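Rinsing plates before the dishwasher - settle this for us please

4 min read

Trunis Home Forum > Kitchens > Dishwashers

raelene_m
August 2020, new machine finally in last week, and we're already arguing about it. Sink's right next to it, plates sit in the black rack in the sink till someone loads. I rinse. My other half says scrape and straight in. Who's right??
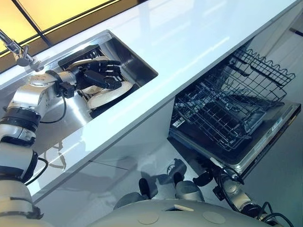 Raelene Bright: scrape, don't rinse. The detergent wants something to work on. I stopped rinsing in February and the plates come out the same, I've just got my evenings back.

kettleblack
Disagree with the above. Depends what you eat. Toast crumbs fine. Porridge or egg left on till night time, no chance, comes out like it's been painted on. I rinse anything with egg, weetabix, mash. Everything else goes straight in.

Raelene Bright
Egg I'll give you. Mash no. Mash comes off if you use the proper programme and not the quick one

kettleblack
Who's got time for the proper programme, ours is nearly three hours

Raelene Bright
You don't have to stand there and watch it

damp_tea_towel
Can we talk about the rack in the sink. Had one for years and got rid. Everything gets left in it "for now" and then the sink's full and you can't fill the kettle. No rack, no pile. Dirty stuff goes in the machine or it stays on the table looking at you.

raelene_m
Can't do no rack, I've got pans that don't go in the dishwasher and the counter's white gloss. Every drip shows. If I stand anything wet on it there's a ring. At least in the sink it drains where it's meant to

sudsandbuds
White gloss here as well, never again!! Lovely in the showroom at Viltbridge, then you get it home and it's fingerprints and tea. I wipe it down 30 times a day, feels like. Rack in the sink is the right call imo, just get one that lifts out in one go so you can clean under. The gunk under ours when I finally looked, I won't describe it

damp_tea_towel
see that's my point, gunk

sudsandbuds
Lift it out on a Sunday, hot water, bit of vinegar, done. Takes a minute

oldbosun
Vinegar fine on stainless if you rinse after. Don't leave it sitting. And never bleach on a stainless sink, I pitted one that way, little brown dots all round the plughole and they do not come out. Dry it with a cloth last thing at night and it'll stay nice for years.

raelene_m
Drying a sink. I can barely dry the kids

oldbosun
suit yourself, hard water here so if I don't it goes white by the weekend

kettleblack
Back to the plates. How are you stacking them in the machine? If dinner plates are one per slot, facing the middle, you hardly need to rinse anything. People cram two in a slot and then moan the machine's rubbish

raelene_m
One per slot. Mostly. The bowls are the trouble, they lean on each other and the one behind comes out with bits in

Raelene Bright
Bowls on the slant along the side, every other slot if they're deep ones. And check the spray arm spins before you shut it. Give it a flick. Spatula handle sticking down stops it dead, that was our problem for weeks and I'd blamed the tablets.

tablets_or_powder
Since tablets came up - powder. Cheaper, you can use less on a half load, and it disolves on the short wash. I did the sums on our last lot, won't bore you

kettleblack
Please don't. We had 13 pages on tablets v powder last year

tablets_or_powder
it was a good thread

plumbline
Lots of talk and noone's mentioned the filter. Bottom of the machine, twist and lift. If you scrape and don't rinse you MUST clean the filter, every week or two. I fit these for a living and half the call outs are rice and a label off a jar. Last one was a Tillitz, the owner wanted a whole new pump, it was a plum stone.

raelene_m
OK didn't know there was a filter you take out. Manual's in a drawer somewhere still in the bag

plumbline
Go and look tonight. Also run the hot tap at the sink for a bit before you start it if yours is on the hot feed. If it's on cold don't bother.

damp_tea_towel
How do you tell which

plumbline
Follow the hose under the sink. Or whoever fitted it will know

sudsandbuds
What about water though, isn't rinsing a load of waste? We're on a meter. Bill said 1,869 of something, litres I hope, and I nearly fell over

Raelene Bright
Yes!! That's the main reason I stopped. Tap running for every plate, you may as well have washed them up

kettleblack
I don't run the tap, I use the washing up water from the pans. One bowl of water, dip the eggy stuff in that, into the machine. No extra water at all. Not everyone's stood there with it gushing

Raelene Bright
fair enough, that's sensible. Still wouldn't do it for mash

oldbosun
My mother in Rutherford kept a rubber spatula by the sink just for scraping plates. Best thing for it, gets gravy off clean. I've got one now. Don't use the knife, it marks the glaze and then the marks go grey

raelene_m
Right so - scrape with a spatula, dip the egg, leave the rest, clean the filter. He's going to say he won

kettleblack
He half won

raelene_m
Found the filter. It was not pretty considering it's a week old. Sweetcorn. Will do the bowls on the slant tomorow and report back

damp_tea_towel
and the rack?

raelene_m
Rack stays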